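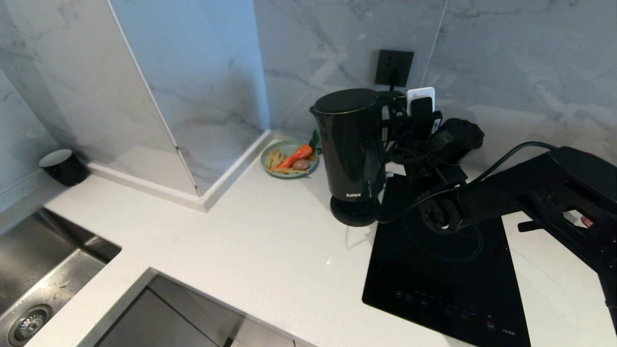
Handout 4: Paying for the kitchen cell

Okay, money! Last time we got as far as the arm, and everybody wanted to talk about the arm, so today I'm making you talk about everything else. Abdul-Rahman Frimpong's old budget sheet from the Clurna project is our model, and I've marked it up for you.

Start with the small stuff you wear out. Finger wraps, tape, spare cables, toy food (yes, it gets its own line). I put 89 dollars a month on that and I still run over.
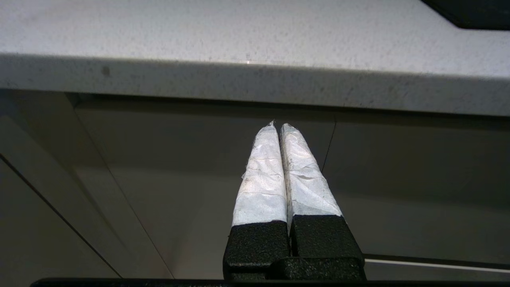 Do we need to buy the gripper and the arm from the same supplier?
Most teams don't, but leave money for an adapter plate and a few days of setup if you mix them.

Next, the props. A kettle and an induction cooktop are ordinary store purchases, so price two of each and keep the receipts together. Elsa Kokkonen budgets 100 dollars for kettles alone and I think she's right.

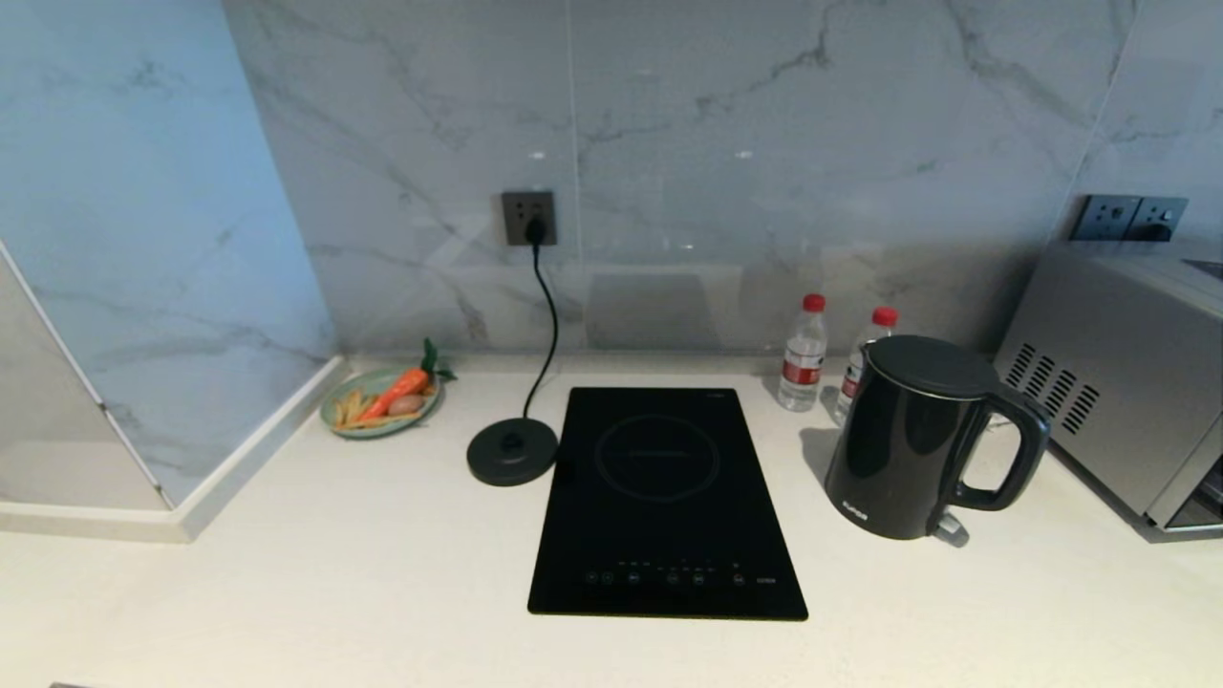
Quotes and lead times

Ask Suominen and Brotance for written quotes on the same parts list, or you can't compare them. My January quote for mounting and cabling came to 1,605 dollars, with 14 weeks' delivery (ouch!). Put the weeks in your plan right next to the dollars. 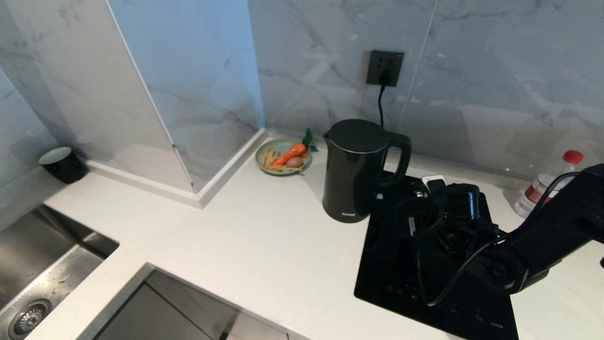

And check who pays for shipping, which I forgot on Clodstead and had to beg for later. For next class, bring your own one-page budget with a spares line filled in.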